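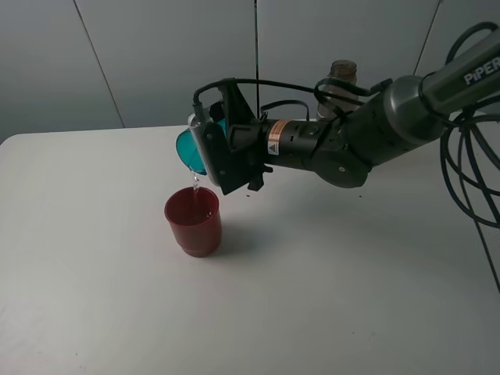
Larkeleck 工坊通讯 · 机器人角

倒水台进展:能倒了,还不敢让它倒可乐

2023年11月16日

先说结论,赶时间的看这段就行。倒水台这个项目从纸上挪到了桌上,机械臂能夹着容器往杯子里倒水,程序能连着跑,急停管用。倒得准不准另说,下面细讲。十二月的开放夜打算拿出来给大家看,在那之前还缺人手,缺什么写在最后。

上一期有人来信问,为什么要做倒水,搬个方块不就行了。搬方块做过了,去年的事,大家看了两分钟就去吃饼干了。倒水不一样。水会晃,会挂在杯沿上,会顺着外壁往下爬,角度差一点点流量就变。夹子夹紧了杯子变形,夹松了杯子在手里转。难,所以想做。

另外一个理由比较俗:水便宜。

项目名字暂时叫 Islow,Manee Yimyam 起的,她说第一版程序跑起来的时候实在太慢,“I slow”,连起来写就成了。现在不算慢了,名字懒得改。 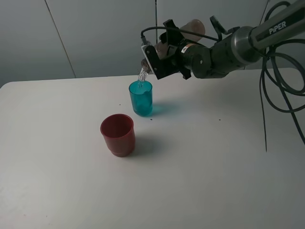 Samuele Carbone
机器人角召集人,本栏编辑

接着说。这一轮主要改了四块:夹爪、倒水动作、桌面、线。一块一块来,顺序没什么讲究,想到哪写到哪。

夹爪

夹爪原来夹硬东西没问题,夹塑料杯就不行。杯壁软,一用力口就不圆了,水从哪边出来全看运气。Gitau Kirui 把夹持力从头标了一遍,从最小一格往上加,每加一格倒一杯,倒完拿起来看杯口。最后定下来的数值比我们以前用的小很多。瓶子另存一组参数,不能混用。混用过一次。瓶子滑了,没摔,吓人。

现在程序开头先问一句这次夹什么,不选就不动。麻烦,但别嫌麻烦,也别去把那一段注释掉。说的就是上礼拜那位。

夹的高度也有讲究。太靠杯口,倾过去以后指尖离水流太近;太靠杯底,重心全在前面,一歪就低头。我们试下来夹在中间偏下一点最稳。换杯子的话请重新量,不要凭感觉。

倒水动作

最早的写法很笨,手腕转到固定角度,停着,等几秒,转回来。水多的时候哗一下全出去了,水少的时候一滴不出。Pendo Magesa 重写成了分段的:先快转到快要出水的位置,再慢慢转,出水以后再放慢,最后回正的时候要快。回正快这一条是试出来的,慢慢回的话水会挂在杯沿往下淌,桌上一摊。

出水前那一段的角度跟杯里水量有关。现在是查表,水量多少对应起始角度多少,中间的值做插值。表是手工测的,测了两个晚上,步长不太均匀,低水位那头特别稀。有空的人欢迎来补。

还有一件事折腾了很久:旋转中心。手腕一转,杯口也跟着画弧,刚对准下面的杯子,转着转着就偏出去了。以前是靠人眼补几个中间点,换个杯子就全废。现在把转动中心挪到了杯嘴上,手腕边转边平移,杯嘴基本待在原地。算起来不复杂,调起来复杂,工具坐标差几毫米,落点就能看出来。Pendo 的办法是倒之前先空跑一遍,拿根细木签立在目标位置,杯嘴绕着木签尖走,走歪了就回去改数。土办法,好用。

倒的高度压低了。原来离得高,好看,水花也大。低一点水声都小了。不过太低会碰到下面杯子的边,留的余量大家不要擅自改,要改先在群里说一声。

成绩单,只放一次:目标水量 170 毫升,同一个杯子同一组参数,连做 62 次,全部进杯的占大多数,洒出来的基本都是头一股水冲得太急。误差最大的一次差了 19 毫升,查下来是装水的时候就没装准,算人的不算机器的。Gitau 不同意,说装水也是流程的一部份。他说的有道理,表里还是照实记了。

称重用的是厨房秤,倒完把杯子拿过去称。有人提议把秤嵌到桌面底下,边倒边读数,这样就能闭环了。想法很好,谁来开孔?桌面就这一块。

桌面

白桌面换上以后好清理多了,水珠一眼就能看见。杯子的位置目前还是靠人摆,摆之前对一下模板,模板用完收起来,湿了会翘。别用马克笔在桌上画圈!擦不掉的,上次那个圈用了半瓶酒精。

杯子用彩色的,红的和蓝绿的各一种,跟桌面反差大,以后接相机识别也方便。透明杯子先别拿来,Manee 那边的识别程序对着透明杯子基本等于瞎猜。带色半透明的也有点问题,光一透过去桌上有一片彩色的影子,程序有时候把影子也框进去了。她在改阈值,改完在试一次。

识别这块暂时没有接进主流程,所以现在的机械臂并不知道杯子在哪,它只知道我们告诉它杯子在哪。参观的朋友如果把杯子挪开,它照样倒。请不要挪。

线

线还是乱,我承认。臂上挂下来的那一大把,一圈一圈的,手腕转到底的时候会跟着甩。夹爪那根细线从上面绕过去,留的弧够用,再短就要绷。粗的那些打算做几个卡扣固定到臂上,关节处留活动量,多出来的收到桌子后面去。卡扣图纸 Shahzad Niazi 画了两版,第一版太紧掰断了,第二版在打印机里,打印机在排队,前面是谁家的花盆。

在卡扣装好之前:人不要站在线那一侧操作,袖子长的卷起来,动作范围里不放任何要喝的东西。

水和电

单独拎出来说,因为每次都有人问。电源、控制盒、排插都不许上桌,全部离开桌面放,高出地面。桌上只留要倒的和要接的。每次只装一杯的量,别图省事灌一整瓶。臂本身不是拿来泡水的,关节那里溅到了马上停,断电,擦干,等人确认了再开。抹布在左手边第二个抽屉,用完挂起来不要团着塞回去。

急停按钮伸手就能够到,操作的人一只手不要离开它。两个人一组,一个看屏幕,一个看臂。一个人在工坊的时候不开倒水程序,这条没有例外,我自己也一样。

软件

控制脚本都搬到 Dratow 上了,就是我们自己写的那个调度小工具,老成员知道。好处是每次跑完自动留记录,参数、时间、谁按的开始,都在。坏处是界面丑,按钮还分了两页。Shahzad 说会改,没说哪天。

新来的朋友先用仿真跑通一遍再上真机。仿真里没有水,只能看轨迹,但至少能看出来会不会撞桌子。撞桌子的轨迹我们已经收集了不少,不需要新的了。

参数文件改完请写备注。“改了一点”不算备注。

花了多少钱

臂不算在内,只说这一轮新添的:杯子、垫片材料、桌面、卡扣耗材、抹布、一把新的厨房秤,加起来 368 元。比预想的少,主要是桌面那块板是 Mollel 街那边仓库清出来的,没要钱,只出了搬运的力气。票据都夹在本子里了,要看自己翻。

下一步

先把查表低水位那一段补齐。然后装卡扣,理线。然后才轮到识别接进来。顺序定了就不跳,上次跳着做,结果三件事都做了一半,谁也说不清哪半好了。

再往后想试两个容器之间来回倒,从杯到杯,从瓶到杯。单个动作都有了,串起来还要解决放下和重新抓取的问题。放下比抓起来难,杯底还没碰到桌面夹爪就松了,咚一声。碰到了还往下压,又把杯子挤歪。目前是慢慢降,到预设高度松开,预设高度要是量错了就前功尽弃。

有人问能不能倒茶。能想,先别做。热水不上台,这一版不考虑。可乐也不行,有气,有糖,擦起来要命。

读者来信挑一封

来信问:没有机械臂,家里能不能跟着做一部分?可以的。倾倒角度和水量的表就可以在家测。一个舵机,一个杯托,一块量角器,一把秤。转一点,记一次。容器换成你手边有的就行,把口径和高度写上。测好的数据发给 Pendo,格式随便,她会整理的得很漂亮。不要拍照发手写纸,上次那张到现在没人认得出来那个是 1 还是 7。

缺的人

补表的,要有耐心,能坐得住。
画卡扣的,会一点建模就行,Shahzad 带。
懂标定的,一个就够,我们想把工具坐标那套流程写成文档,眼下全在 Pendo 脑子里。
开放夜当天看着急停的,要轮班,站着的。

报名直接写在工坊门口的白板上,名字后面写清楚哪个时段能来。写在别的项目那一栏的我可看不见。

补一句,上期说的夹爪备件已经到了,放在柜子最上层,白色盒子。拿了请登记。

下期稿子交得早的话写标定,交得晚就还是写线。

S. C.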